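Ostora Cable Tray – Gallery and Notes

Bench accessories / Small-part storage / Cable sorting

Posted December 21, 2018

The Ostora is a small open tray for sorting short cables on a workbench. It is 3D printed in white and divided into three rectangular compartments in a single row. There is no lid. The version covered on this page is the second revision, drawn at the Mornent shop in Flekville after the first one proved too shallow for looped cable.

The page collects notes on the print, the cable and the sorting routine. Captions are kept short. Dimensions are in the drawing file, which is available on request.

Print notes

The tray prints flat on its base with no supports. Outer walls are 2 mm thick. The internal dividers are thinner, and they should be printed slowly on the first few layers or they lift at the ends. Layer height is not critical.

White was chosen for contrast. Colored cable shows up well against a pale floor, and a stray end lying over a wall is easy to spot from a standing position. At this wall thickness the plastic lets some light through, so the compartments stay readable even when the bench lamp is off to one side.

Let the part cool fully before pulling it off the plate. Warm trays bow along the long side and then rock on the table.

Cable notes

The Chacko order called for 37 short jumpers, all in orange. Thin flexible cable of this kind holds the curl of the spool. It will not lie straight without being pulled, and pulling it straight is wasted effort if it is going into a tray.

Two storage shapes were tried. An open loop is quick to make but springs wider when released. A twisted loop with two lobes stays closer to its size and takes up less floor area. Either one is acceptable as long as the whole cable ends up inside the walls.

Sorting routine

Set the tray at an angle to the table edge. A diagonal position puts the near compartment within easy reach and keeps the other two in line behind it. Fill the far compartment first, then the middle, then the near one. Working in the other order means reaching over finished loops and dragging them out.

Pick each cable up near its ends and let the loop stand above your grip. Lower it straight down into the compartment. Cables waiting their turn go on the table, clear of the front wall.

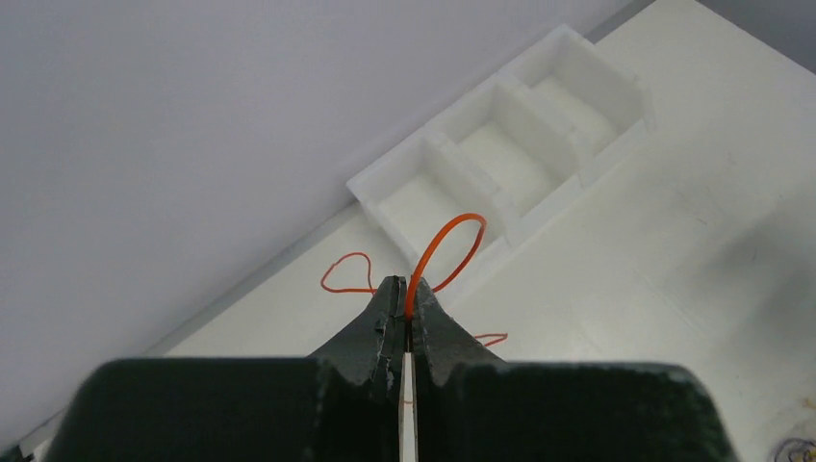 Release height matters more than speed. If a loop is let go well above the floor of the tray, it opens as it falls and catches on a divider. Let go only when the lowest part of the cable touches down – then press the top of the loop lightly and move on to the next.

Changes planned

The next revision, due in March, will have taller dividers and a rounded inside corner at the base of each wall. Dust collects in the current corners and a brush does not reach it. The overall footprint stays the same, so existing shelf spaces at Flekville will still fit.

Drawing file: Ostora, revision 2. Reuse is permitted with credit to Mornent.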